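How Sang Tuned the Plinis for Bad Pavement

4 min read

The Plinis is a small hatchback, and short cars tend to pitch on broken roads. Sang's chassis group set out to reduce that without adding weight or moving to a costlier rear axle.

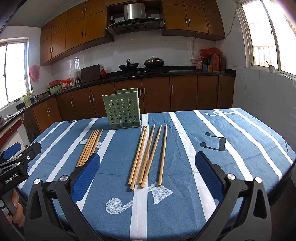 The layout stayed conventional: struts in front, a twist beam behind. Most of the work went into the dampers. Baptiste Chevalier, who led the tuning, started with softer springs and then raised rebound damping at low shaft speeds until the body settled after a single cycle. Compression damping was left light. On sharp edges, a second valve opens and lets oil bypass the main piston.

Testing took place near Batimdale, on a loop of patched concrete and one long stretch of cobbles. The group ran 9 damper builds there, starting in February, when the rubber bushings are at their stiffest. Build 4 rode best but let the rear step sideways in fast bends. The production setting is closer to build 7, with a firmer bushing at the beam mounts.

"The beam was fine. We were asking the bushing to do two jobs," says Kurniawati Menon, who handled rear axle calibration.

Tires were the other variable. The base car uses a taller sidewall, and the Gratimard trim gets a wheel one inch larger. Fergal Noonan ran both sets back to back and found that the larger wheel sent more noise through the floor at town speeds. The Gratimard therefore carries an extra felt layer under the rear seat, which adds 10 pounds.

Steering effort is unchanged between the two versions. Ground clearance is the same. Sang asks owners to recheck tire pressures after the first 2,000 miles and to use the higher figure on the door label when the rear seat is occupied.

Contact the editors | Copyright, all rights reserved | Back to top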